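The capsule wardrobe people have got to me again

Every January I read at least one article telling me that my life would be calmer if I owned fewer clothes. This year it was a long piece on the Saludo site, passed on to me by two different people, which I try not to take personally. The author had cut her closet down to 33 items and felt lighter. She also linked to a shop where I could buy a set of 9 basics from a label called Stutoseck for 641 dollars, shipping extra.

I have some questions.

The first is about the math. The pitch is always that a good shirt costs more and lasts longer, so you save in the end. Maybe. I have never seen one of these writers come back five years later with the shirt. They come back with a new list. The one I read in Saludo had published an earlier list, under a nearly identical headline, and as far as I could tell only a gray cardigan had survived from one to the other.

The second is the "cost per wear" business. You divide the price of the thing by the number of times you put it on, and if the answer is small enough you are allowed to feel wise. A 300 dollar coat worn 300 times costs a dollar a wear, fine. But you can make any purchase look sensible this way if you get to guess the number of wears before you have worn it once. I did it with a pair of boots from Fukora. They pinch. They are now the most expensive thing I own by that measure, and they live under the bed.
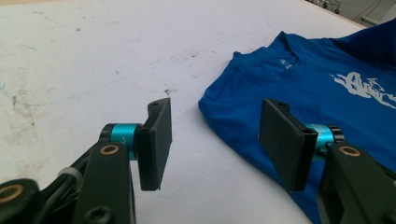
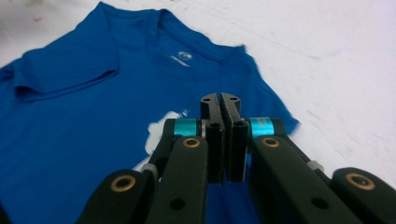

My own method is to buy the plainest thing in the store and stop thinking about it. I have never found that a bigger price tag buys me a better year of wear, though I admit I keep no records and my memory favors my own side. A blue T-shirt like this one, with short sleeves and a round neck, is most of what I put on between May and September. The capsule people would not allow it. Blue is an "accent," apparently, and the base has to be oatmeal, navy or something called stone. I asked a friend what color stone was and got a shrug.

What bothers me more is the getting rid. The articles spend a page on what to keep and a line on where the rest goes, and the line is always "donate." I took four bags to the drop-off on Menesine Street last spring. The sign on the bin said they were taking coats and shoes only, and there was already a heap of bags on the sidewalk next to it – other people's lighter lives, I suppose. I drove mine home again. Two of the bags are still in the hall closet, so my wardrobe is now smaller and my apartment is not.

I did try the 30-day version, where you box up what you don't reach for. By the second week I was going into the box for socks. The app that goes with it told me I had made over 2000 "outfit decisions" since signing up, a number I do not believe and did not ask for. I have deleted it. The box is next to the bags.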